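Spotting Bad Health Claims Online
Handout 4, Gayan Kumarasinghe

Bring this to the seminar with your own scribbles on it. A clean copy tells me you read it on the bus, if at all.

Last time we looked at who is speaking. This week is about what they are selling, a separate question with a depressingly similar answer. Our running case is Tundilier, a drink powder that supports "cellular calm". Please don't ask me what an agitated cell looks like. 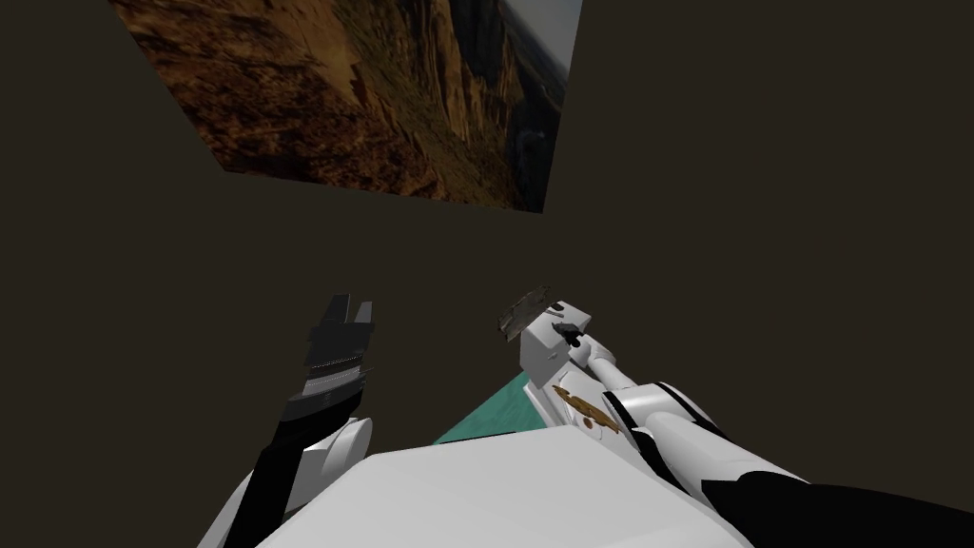 TOPIC: NUMBERS WITHOUT PARENTS

The Tundilier page says 99 per cent of users felt better. Better than what? Felt it when? The small print gives 31 people, all of whom had already bought a second tub. Those who gave up after the first were not troubled for their views.

Note also that you can't get 99 per cent out of 31 people. Thirty of them is just under 97, and all of them is 100. Do this sum whenever you can. It takes a minute and spoils a great many adverts.

Terms to know: self-selection, missing control group, regression to the mean (colds end, whatever you drank).

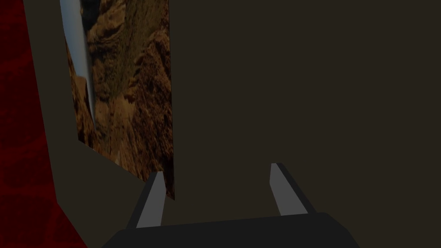 The second habit to watch for is the borrowed study. Erkari, a rival powder, cites real work on cells in a dish, at a dose you could match by eating 2000 sachets before lunch. The research may be perfectly sound. It just has nothing to say about your knees.

Then there is the Munshi defence, named after the forum where I first met it: "Science has been wrong before." Quite so. My plumber has been wrong before too, and I still don't ask the florist to fix the boiler.

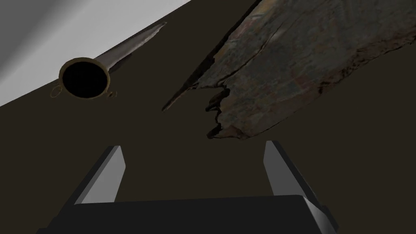

Reading time: 4 minutes

For the seminar, find one health claim in your own feed and trace it back as far as it goes. Write down each step, including the dead ends. Half a page will do. Screenshots of arguments with your uncle do not count as sources.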